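Hestden Housing Services
Thread: care of shared kitchens, Sinent House

1/ Residents of Sinent House are reminded that the revised guidance on washing up and crockery storage takes effect on Wednesday, March 5, 2025. The main points are set out in this thread.
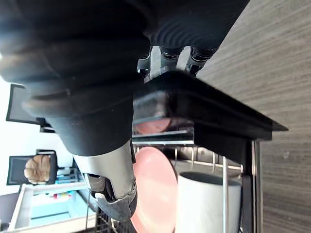 Pink plate and metal dish rack, with grey wood-grain surface alongside.

2/ The guidance applies to all 79 flats and to the 4 shared kitchens on the ground floor. It replaces the notice issued in December, copies of which should be removed from kitchen doors.

3/ Plates and bowls should be scraped into the food waste caddy before they are placed in a rack. Rinsing under a running tap is not required for everyday soiling. Baked-on food should be soaked first.

4/ Plates should stand upright between the tines, facing the same way, with a clear space left between one plate and the next. Large serving dishes should go at the outer edge of the rack. Please do not force a plate into a gap that is too narrow, as bent tines are the most common fault reported to us.

5/ Coloured crockery belongs to the shared kitchens and should be returned to the cupboard once dry. It should not be taken to individual flats. Residents who have borrowed items may return them to the Khương Room at any time, and no questions will be asked.

6/ Worktops and cabinet fronts with a wood-grain finish should be wiped with a soft, damp cloth. Scouring pads and bleach must not be used on them. Crumbs and spills should be cleared at the end of each meal.

7/ Shared kitchens may be booked for gatherings of more than 6 people through the Grokumel residents' portal. The person making the booking is responsible for seeing that all crockery is washed and put away by 10pm.

8/ Replacement crockery and racks for Sinent House cost £3,851 last year. This sum was met from the service charge. Breakages should be reported through the portal so that stock can be kept up; no charge is made for accidental damage.

9/ Printed copies of the guidance, including large-print copies, are available from the Hestden front desk during office hours. Comments on the new arrangements may be left at the desk or sent through the portal.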